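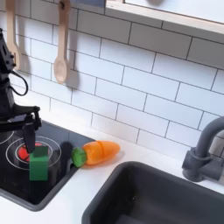

문의 번호 1156
제목: Botach 팔, 초록 블록 놓는 위치가 점점 밀려요 (처음 몇 번은 멀쩡함)
접수일: 2019년 4월 11일
분류: 하드웨어 / 캘리브레이션 (둘 중 뭔지 몰라서 둘 다 골랐어요)
상태: 해결됨

[처음 올린 글]

안녕하세요! 대학 로봇 동아리에서 Niskanen 대회 준비하고 있는 학생입니다. 장난감 부엌에서 물건 옮기는 종목이고요, 저희 팀은 Botach 팔에 Flullitz 제어보드, 소프트웨어는 Bollia 씁니다. 작년 팀이 쓰던 구성을 거의 그대로 물려받았어요.

증상부터 적을게요. 초록 블록을 집어서 빨간 화구 위에 올려놓는 동작인데, 켜고 나서 처음 몇 번은 진짜 예쁘게 가운데에 놓습니다. 그런데 반복하다 보면 싱크대 쪽으로 조금씩 밀려요. 제일 심했을 때가 9mm였습니다. 자로 쟀어요. 채점 기준이 블록 바닥이 빨간 원에서 삐져나가면 감점이라서 9mm면 저희는 그냥 망한 겁니다 ㅠㅠ

이상한 건 Bollia 화면에서는 목표 좌표랑 현재 좌표가 딱 맞는다고 나온다는 거예요. 화면으로는 완벽하게 도착했는데 눈으로 보면 옆에 가 있어요. 그리고 전원을 껐다가 한참 있다 켜면 또 멀쩡해집니다. 그래서 처음엔 모터가 뜨거워져서 그런가 했는데, 확신은 없습니다.

이미 해본 것들:
- Bollia 재설치 (변화 없음)
- 원점 다시 잡기 (잠깐 좋아졌다가 또 밀림)
- 블록을 다른 걸로 바꾸기 (똑같음)
- USB 케이블 교체 (똑같음)
- 속도 절반으로 낮추기 (밀리는 게 늦게 시작되는 것 같기도 하고... 기분 탓일 수도 있어요)

로그 파일 첨부했습니다. 어디부터 봐야 할지 알려주시면 시키는 대로 다 해볼게요!

[지원팀 답변]

문의 감사합니다. 첨부하신 로그를 확인했으며, 통신 오류는 보이지 않습니다. 다음 세 가지를 확인 부탁드립니다.
1) 밀리는 방향이 매번 같은지
2) 블록 없이 빈 손으로 같은 동작을 반복해도 밀리는지
3) Bollia 설정에서 "손목 보정 자동 갱신" 항목이 켜져 있는지
가능하시면 동작마다 손목 관절의 원시값을 함께 기록해 주십시오.

[추가 글 1]

빠른 답변 감사합니다! 하나씩 해봤어요.

1번, 방향은 매번 같습니다. 항상 싱크대 쪽이에요. 반대쪽 하얀 화구 쪽으로 밀린 적은 한 번도 없어요.

2번이 좀 재밌었는데요, 블록 없이 돌려도 밀려요. 손가락 끝 바로 밑에 종이를 깔고 끝이 닿는 자리를 연필로 찍으면서 돌렸거든요. 점들이 한 줄로 쭉 가더라고요. 그러니까 블록이 미끄러지는 문제는 아닌 거죠. 사실 저는 유리 상판이 너무 매끈해서 블록이 밀리는 거라고 우겼었는데 (팀 단톡방에 긴 글까지 썼음) 조용히 지웠습니다.

3번은 항목을 못 찾겠어요. 저희 Bollia 메뉴가 좀 다른가 봐요. 설정 > 관절 > 손목까지 들어가면 "오프셋"이랑 "지연" 두 개만 보입니다. 지연은 400ms로 되어 있고 오프셋은 164예요. 이 숫자들을 누가 언제 넣었는지 팀에 아무도 모릅니다. 작년 팀 인수인계 문서에도 없어요.

손목 원시값도 찍어봤는데 목표에 도착했다고 나오는 순간의 값은 매번 똑같아요. 그럼 모터는 제자리에 간다는 얘기 아닌가요? 근데 끝은 옆에 가 있고요. 머리가 아픕니다.

[지원팀 답변]

확인 감사합니다. 3번 항목은 상위 버전에서만 표시되므로 무시하셔도 됩니다.
원시값이 동일한데 끝점이 이동한다면, 모터 축 이후의 기구부에서 유격이나 미끄러짐이 발생하고 있을 가능성이 있습니다. 전원을 끈 상태에서 다음을 확인해 주십시오.
- 손목 브래킷을 좌우로 살짝 흔들었을 때 유격이 있는지
- 손목 관절 혼(horn)의 고정 나사가 풀려 있지 않은지
- 케이블이 특정 자세에서 팔을 당기지 않는지
오프셋 164는 출고 기본값이 아닙니다. 변경하시기 전에 현재 값을 꼭 적어 두십시오.

[추가 글 2]

흔들어봤습니다. 유격은 있는데 이게 정상인 유격인지 모르겠어요. 손목 쪽 브래킷을 잡고 밀면 손가락 끝이 아주 조금 따라 움직여요. 동아리방에 똑같은 팔이 하나 더 있으면 비교라도 할 텐데 이거 하나뿐이라서요.

나사는 겉에서 보이는 건 다 조여져 있었어요. 조이다가 하나가 헛도는 느낌이라 식은땀 났는데, 드라이버 규격을 잘못 골랐던 거였습니다. 맞는 걸로 하니까 잘 물려요.

케이블은 의심이 좀 갑니다! 옆으로 둥글게 빠져나왔다가 다시 팔 안쪽으로 들어가는 검은 선이 있잖아요. 팔을 아래로 뻗을 때 그 선이 살짝 뻣뻣해지는 것 같아요. 그래서 선을 느슨하게 다시 빼주고 한 번 돌려봤는데요.

결과: 똑같이 밀림. 시작이 늦어지지도 않았고요. 그래도 선은 느슨하게 둔 채로 놔뒀어요.

그리고 온도 얘기요. 모터가 뜨거워지면 밀리는 게 맞는지 보려고, 팔을 켜서 가만히 세워두기만 하고 한참 있다가 첫 동작을 시켜봤습니다. 그랬더니 처음처럼 정확했어요. 켜둔 시간은 상관없고 움직인 횟수가 문제인 것 같습니다. 이건 꽤 큰 단서 아닌가요?! 혼자 신나서 바로 글 씁니다.

[지원팀 답변]

네, 중요한 단서입니다. 동작 횟수에 비례하고 방향이 일정하다면 혼과 축 사이의 미끄러짐이 의심됩니다. 다만 그 경우 전원을 껐다 켜도 위치가 회복되지 않아야 합니다. 전원을 다시 켤 때 팀에서 별도로 수행하시는 절차가 있는지 알려 주십시오.

[추가 글 3]

아...

있습니다. 시작할 때마다 시작 스크립트가 원점을 다시 잡아요. 작년 팀이 만들어둔 건데, 팔 끝을 상판 테두리에 살짝 대서 기준을 잡는 방식이에요. 저는 이게 그냥 로그인 화면 같은 건 줄 알았어요. 켜면 당연히 하는 인사 같은 거요 ㅋㅋ

그러니까 껐다 켜서 나은 게 아니라 스크립트가 매번 새로 맞춰주고 있었던 거네요. 처음 글에 "원점 다시 잡기, 잠깐 좋아졌다가 또 밀림"이라고 제가 직접 써놨는데 그걸 연결을 못 시켰습니다.

스크립트 빼고 껐다 켜봤더니 밀린 채로 그대로 시작합니다. 말씀하신 대로예요. 오늘은 너무 늦어서 손목은 내일 열어볼게요. 혹시 열 때 조심할 거 있으면 미리 알려주세요!

[지원팀 답변]

손목 덮개의 나사는 길이가 두 종류이니 섞이지 않게 보관해 주십시오. 긴 나사를 짧은 자리에 넣으면 내부 기판에 닿을 수 있습니다. 혼을 분리하기 전에 축과 혼에 걸쳐 연필이나 펜으로 선을 그어 두시면 재조립이 쉽습니다.

[추가 글 4]

열었습니다!! 범인 찾았어요.

혼 가운데 나사가 풀려 있었어요. 겉에서는 덮개에 가려서 절대 안 보이는 자리였고요. 손으로도 돌아갈 정도였습니다. 그리고 혼 안쪽 톱니가 한쪽만 닳아서 뭉툭해요. 축 쪽 톱니는 금속이라 그런지 멀쩡해 보입니다. 사진 찍어서 메일로 따로 보내드렸어요.

펜으로 선 긋고 나서 나사만 꽉 조인 채로 일단 돌려봤거든요. 밀리긴 밀리는데 훨씬 덜해요. 9mm까지 가던 게 같은 시간 돌려도 블록이 빨간 원 안에 남아 있습니다. 그어둔 선은 아주 조금 어긋났고요. 그래서 혼을 새로 사야 할 것 같은데, 부품만 따로 살 수 있나요? 손목 모듈을 통째로 사면 저희 동아리 예산으로는 좀 많이 슬퍼집니다.

그리고 오프셋 164 얘기요. 작년 팀 선배한테 연락이 닿았는데, 대회 직전에 손목이 틀어져서 숫자로 때웠다고 하네요. 그때부터 벌써 나사가 풀리고 있었나 봐요. 혼 갈고 나면 이 값은 0으로 돌려도 되는 건가요? 지연 400은 선배도 모른대요.

[지원팀 답변]

보내주신 사진 확인했습니다. 혼은 단품으로 구매 가능하며, 나사고정제가 함께 들어 있습니다. 교체 후 오프셋을 0으로 되돌리고 원점을 한 번 새로 잡아 주십시오. 지연 400ms는 Flullitz 보드의 구형 펌웨어에서 쓰던 값입니다. 현재 동작에 문제가 없으면 그대로 두셔도 됩니다.

[추가 글 5]

혼 도착해서 갈았습니다. 조립할 때 톱니 한 칸을 잘못 끼워서 손가락이 비스듬하게 매달려 있길래 다시 뺐다 끼웠고요. 나사고정제는 한 방울이라고 되어 있는데 한 방울이 생각보다 커서 휴지로 닦아냈어요. 굳을 때까지 기다리라고 해서 하룻밤 뒀습니다.

오프셋 0으로 바꾸고, 원점 새로 잡고, 시작 스크립트의 자동 원점은 끈 다음에 종이랑 연필 또 꺼내서 오후 내내 돌렸어요. 점이 거의 한 군데에 겹쳐서 종이에 구멍 날 뻔했습니다. 블록 올려놓고도 해봤는데 계속 빨간 원 위에 서 있어요. 너무 좋아요!!

근데 당근이 하나 남았어요. 장난감 당근 집어서 싱크대에 넣는 동작이요. 예전 오프셋 기준으로 집는 위치를 가르쳐놨던 거라 이제 자꾸 잎사귀 쪽 끝을 건드리고 지나갑니다. 이건 고장이 아니고 그냥 다시 가르치면 되는 거죠? 혹시 Bollia에서 저장된 위치를 한꺼번에 옮기는 기능이 있는지 궁금해요. 없으면 손으로 하나씩 할게요.

[지원팀 답변]

네, 고장이 아닙니다. 사용하시는 버전에는 일괄 이동 기능이 없어 위치를 다시 저장하셔야 합니다. 기존 위치 파일은 이름을 바꿔 보관해 두시기를 권합니다. 추가 문의가 없으시면 해결로 처리하겠습니다.

[추가 글 6]

당근도 다시 가르쳤습니다. 하는 김에 다른 위치들도 전부요. 이제 잘 집고 싱크대 안으로 잘 떨어뜨려요.

혹시 같은 증상으로 검색해서 들어오신 분들 계실까 봐 제가 다시 한다면 할 순서를 적어둘게요.

먼저 자동 원점부터 끄고 보세요. 이게 켜져 있으면 증상이 나았다 나빴다 하는 것처럼 보여서 저처럼 며칠 헤맵니다. 그다음에 빈 손으로 돌리면서 종이에 점 찍어보시고, 원시값은 같은데 점이 움직이면 소프트웨어 그만 만지고 손목 덮개를 여세요. 가운데 나사요, 가운데! 바깥 나사 아무리 조여봐야 소용없어요. 그리고 설정에 뜬금없는 오프셋이 들어 있으면 전에 쓰던 사람한테 물어보는 게 제일 빠릅니다.

저희도 인수인계 문서에 오프셋이랑 지연 값 적는 칸을 만들었어요. 손목 나사는 대회장 가기 전날 한 번 더 볼 거고요. 닳은 혼은 동아리방 서랍에 넣어놨습니다.

해결로 닫아주세요. 긴 글 다 읽어주셔서 감사합니다!

[지원팀]

해결로 처리하였습니다. Niskanen 대회에서 좋은 결과 있으시기를 바랍니다.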